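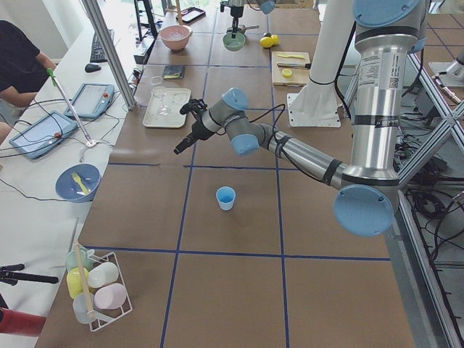

A small blue cup waits under the gripper at Urkora's kitchen bench. The table paper is divided into squares with blue tape.

The rule book at Urkora is a green binder with 40 pages, and the first page has only one sentence: "If you are not sure, stop the arm." Lewis Moncrieff wrote it. He told me he wanted to write more on that page, but each time he added a second sentence, people remembered the second one and forgot the first.

I visited the company in August. It occupies one floor of a former printing house, and it teaches robot arms to do kitchen work: to move a cup, to put a bowl in its place, to take away a knife from a cutting board. The last task has its own chapter in the binder, and I will come back to it.

When people speak about robot safety, they usually think of factories, with a fence and a locked gate. The big standards for industrial robots were made in that world, and they are serious documents. A laboratory bench is a different matter. The operator sits near, he changes the objects many times in an hour, and he becomes used to the machine. Moncrieff worries most about this last point. "In the first week everybody is afraid," he said. "In the third month they put their coffee on the table."

So the binder begins with the table. Every square made by the tape has a number in the plan, though not on the paper itself, and each task sheet says in which square the cup, the tray or the bowl must stand at the start. Private things do not belong on the grid. Drinks do not belong anywhere in the room. If an object is not on the task sheet, the operator must take it away before the arm is enabled, and he must do this with the arm stopped.

The second chapter is about the teach pendant, the hand unit with a screen and a red emergency stop button. With two arms there are two pendants, and both lie on the desk next to the table. The rule says that the operator must be able to reach both buttons without standing up. It also says that before the first run of each day both buttons must be pressed, one after the other, and the result written in the log. A button that was not tested this morning is treated as broken.

Petrică Crăciun came to Urkora from Zamfir, a maker of packing lines, and he brought with him the habit of writing everything down. He keeps the log of stops. When I was there it had 816 entries. Most are very short. "Cup fell." "Arm 2 too near to arm 1." "I did not like the sound." He is fond of this last kind. In his former job a worker had to explain a stop to the shift leader, and he saw that people waited too long with the hand over the button. Here an operator may leave the reason empty, and 476 of the entries have no reason at all.

I asked if this is not a waste of time. Crăciun answered that a stop costs them two minutes, and he showed me a bent gripper finger which he keeps in a drawer.

The knife chapter is the longest one. The knife must lie on the board, with the blade turned away from the operator's chair. Only one arm may be in motion while the other holds it. No person may reach over the table until both arms are at rest and the knife is down again. Moncrieff would prefer to use a plastic knife for everything, but their customer Stutau wants to see real kitchen tools, and the discussion was still open when I left.

There is also a page about cables, which I expected to be boring. It says who may unplug what, and in which order. Crăciun asks for a floor channel since spring. The request has the number 831 in their system, and he pronounces it like the name of an old friend who does not answer letters.

Other companies have asked for the binder. Kuslow, which builds arms for hospital kitchens, received a copy and sent it back with many remarks in pencil. Some of them are now in the new version. One was refused: Kuslow proposed to move the sentence from the first page to the introduction, after the table of contents.

The next review is on Monday. The operators bring their own list, and Moncrieff reads it aloud before he opens his own.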